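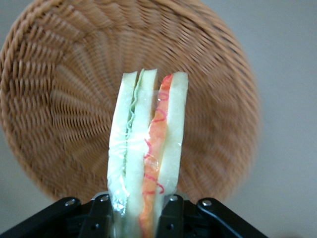 How do you get play food clean when it's foam and can't go in the dishwasher? A barely damp cloth with one drop of dish soap, then a second wipe with plain water and a night on a towel to air out.

Home Forums Kids' Rooms Play Kitchens New Posts Search Log In

pretend_deli
That first answer is what I do too, but my real question is about sandwiches. We have the Korkard kitchen and a big bin of play food, and I'm trying to decide if the sandwich sets should stay in plastic wrap or get opened up. My daughter is three and right now she "sells" them from a shelf and they look great. But she can't take the lettuce out, and isn't that half the fun?

mudroom_mel
Open them! We did the whole bin on a Thursday night and she spent the next morning making the dog a lunch. The layers are the toy. A wrapped sandwich is just a block.

Strandgrass
I'm going to disagree with Mel. Once ours were open, the lettuce was gone in 12 days. Under the couch, in the car, who knows. Wavy thin pieces like that rip too, especially if somebody chews on them. We leave ours wrapped and play store, and the bread still looks new.

pretend_deli
Ugh, you're both right. The chewing is my worry, there's a baby cousin here a lot.

oldtoybin
If there's a baby around I wouldn't want loose plastic wrap anywhere near the play area, so for me that settles it. Take the wrap off and throw it out, and put the small pieces up high when the cousin comes over. Felt squares make good replacement lettuce, by the way. I cut mine with pinking shears and they have that ruffled edge.

mudroom_mel
Ooh, felt! Stealing that. We got a Brameck bin with a lid from a yard sale for 85 cents and everything foam lives in it now - bread on one side, fillings on the other. It stays sorted for an hour maybe.

Strandgrass
OK, fair point on the baby, I hadn't thought of that. I still say you lose pieces. My sister's preschool room has over 500 pieces of play food and I don't think there's one complete sandwich in there.

oldtoybin
Does there have to be? My grandson puts orange slices and a fried egg between two waffles and calls it a sandwich.

pretend_deli
Alright, wrap is coming off tonight after bedtime. I'm keeping one set back in the closet for when the lettuce disappears. Mel, what size is the bin? Our shelf is pretty shallow.

mudroom_mel
Shoebox size, a bit longer. I'll measure when I'm home.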